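Jivow hand-held gripper, after a month of kitchen chores

I bought into the Jivow method because I wanted to know if you can teach a robot arm household jobs without having the arm in the house at all. You just carry the gripper around and do the chores yourself! I logged 700 clips (tidying, mostly) and trained the Tudwood policy on them.

The blue finger pads are my favorite part, nice and textured, and the fingers open good and wide. My wrist did complain after 200 clips, though. 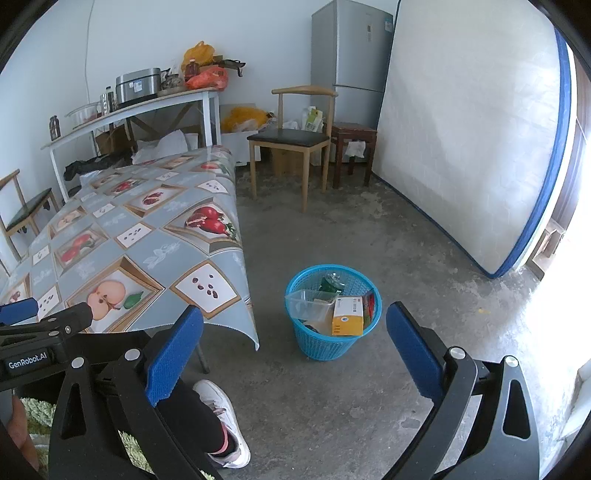
How the training went

Better than I'd hoped. With 200 clips the arm fumbled soft packets constantly, but with all 700 it got most of them – small boxes too. Clear plastic is still hit or miss, and I'd love a lighter handle.

4 stars out of 5 from me, and I'm trying the Brundska pads in July.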